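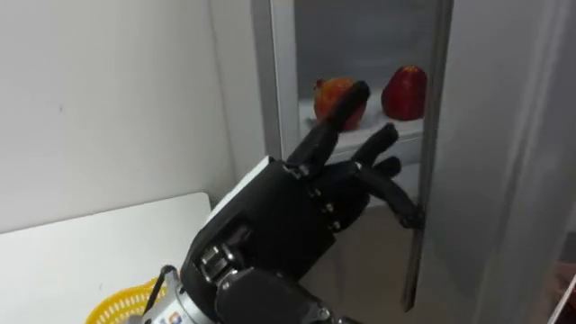
The shelf where the round fruit goes to be forgotten.

I've been thinking about use-by dates again, which is what happens when you clean out the fridge at ten at night in January and it's still too hot to sleep. I had a tub of yoghurt in one hand, two days past its date, and my mother's voice in my head telling me to have a sniff and stop being a sook. So I had a sniff. It was fine. I ate it with a peach, standing up.

My gripe is with the way we print dates on food in this country, and more to the point, how few of us can read them. Best before is about quality. Use by is about safety. They're two quite separate things, and yet everyone I know treats them both as a sort of midnight after which the pumpkin turns. I've watched grown adults bin an unopened packet of rice. Rice! I've seen a jar of honey go out with the rubbish over a date, and I'm still a bit upset about it.

Last winter I kept a list on the side of the pantry door of everything we chucked, with the price next to it. I gave it 12 weeks. The total came to $139, and the bit that stung was how much of it was perfectly good stuff we'd got nervous about - half a block of cheddar, a bag of flour, five little tins of Zaltosell tomato paste that had slid to the back and were a month over. Tinned tomato paste would see out most marriages.

Now, I'm not telling anyone to muck about with chicken. If it says use by and the day's gone, out it goes, and the same with mince and fish and anything you'd be feeding to a baby or your nan. I did once push my luck with some ham, and I won't be taking questions on that.

But for the rest of it I'd like us to get our noses back. My grandmother ran a kitchen in Clernholm for most of her life with a meat safe and then a tiny Prudex fridge that hummed like a tram, and she judged milk by pouring a splash in her tea. Apples that had gone wrinkly went into a crumble. Stale bread was pudding, or crumbs, or went to the chooks. She'd have been baffled by a date on a carrot.

The shops could help, of course. I'd happily see dates come off whole fruit and veg altogether, and I'd like the two labels to look properly different, say a big red one for use by and something mild for best before. At the moment they're both in the same grey dots on the crimp of the packet, and I need my glasses and the window.

In the meantime I've started a shelf. Anything near its date goes on it, at eye level, and whoever's cooking has to start there. It's made for some odd dinners (17 olives and a sweet potato featured in one of them) and the kids complain, but the bin's a good deal lighter and I've stopped buying a second sour cream on top of the first.

There's a tub of ricotta up there right now, best before yesterday. It's going in the pancakes.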